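Progress report to the Rutherford Fund
Kitchen Bench project, Zandville site
Prepared by Wing-yan Fu
Reporting period: third quarter, to the end of August

1. Summary

The main event of the period was the open day at Zandville, which the grant agreement listed as a deliverable for this quarter. It went ahead as planned. We had 259 visitors over the day, and the arm ran in both the morning and afternoon sessions. The second deliverable, the written task guide for partner sites, is in draft and will be late by around 3 weeks.

2. The open day

Doors opened at 10 a.m. Visitors came through in small groups, heard a short talk from Pui-shan Siu, and then stood at the bench while the arm worked on the tray task. We chose the tray task over the cupboard task after comments on our last report that the cupboard was hard to see from more than a few feet away.

The bench is the same one we have used since the spring, with the sink at one side and the tray set on the counter next to it. For the tray task we use simple plastic shapes and push buttons with domed caps. They are cheap to replace, and visitors of any age can tell what the arm is supposed to pick up or press. 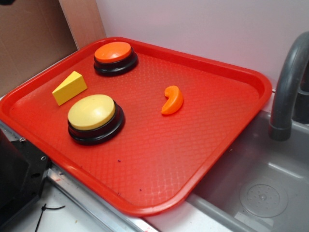
Each group was given time for questions. Most wanted to know how the arm is told what to do and how long it takes to set up a new task. School groups asked about speed. Two people from the Gilimley rehabilitation center stayed through the lunch break and asked for a separate visit, which we have agreed to in principle. They are interested in whether a person with limited hand use could start a task with one button press.

We ran the arm at reduced speed all day, as set out in the safety plan. Visitors stayed behind the floor line and there were no incidents. The afternoon session started late after we reloaded the control software, and the last group had a shorter turn than the others. We have written to their teacher to offer a return visit.

3. Technical progress

Work on the gripper continued through the quarter. Thin, flat pieces are still the hardest items in the set. A button stands up off the tray and gives the fingers something to close on, while a flat piece has to be approached at a low angle and lined up with care. Pui-shan has rewritten the approach step so that the arm slows down earlier and checks its position again before the fingers close.

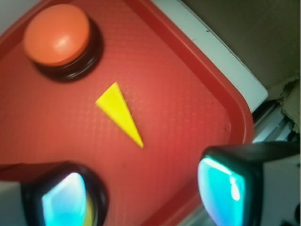
The textured tray floor has been more of a help than we expected. On the smooth tray we used in the spring, small parts slid away when a finger touched them – this happens less often now. Glare remains a problem at certain times of day, and we would like to fit a blind before winter.

4. Spending

Open day costs came to $2,136, covering printed material, floor marking, refreshments and bus hire for the schools. This is within the amount approved. The Tonanier invoice for spare finger pads has not arrived and will fall into the next period.

5. Next quarter

The task guide will be finished and sent to the four partner sites. We will hold the Gilimley visit, if dates can be agreed, and repeat the flat piece trials with the new approach step. We ask the Fund to confirm that the revised date for the guide is acceptable.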